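What Is a Game Mod?

A mod is a change that players make to a video game. The word is short for "modification." Some mods add new clothes or furniture. Others change how the game works.

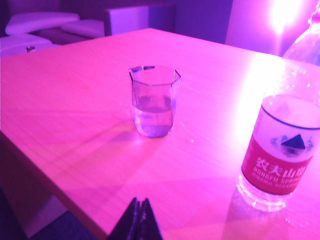
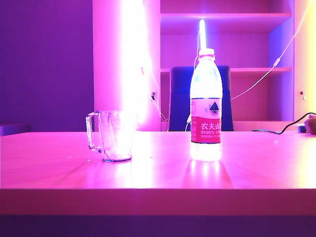 Do mods ever break a game? Yes, says one reader of this page, whose town in Fumness had 44 neighbors on Saturday and none on Sunday, after two mods tried to change the same file.

When two mods want to change the same thing, that is called a conflict. The game may pick one, or it may stop running. Players fix this by taking mods out one at a time until the game works again.

Mods are kept in a folder. The Fumness fan site, Odmont, has 1,419 of them to download. Most are free.

Before you add a mod:

Ask a grown-up.
Save a copy of your game.
Read the notes the maker wrote.
Check that the mod fits your version of the game.

When the game gets an update, old mods may need one too.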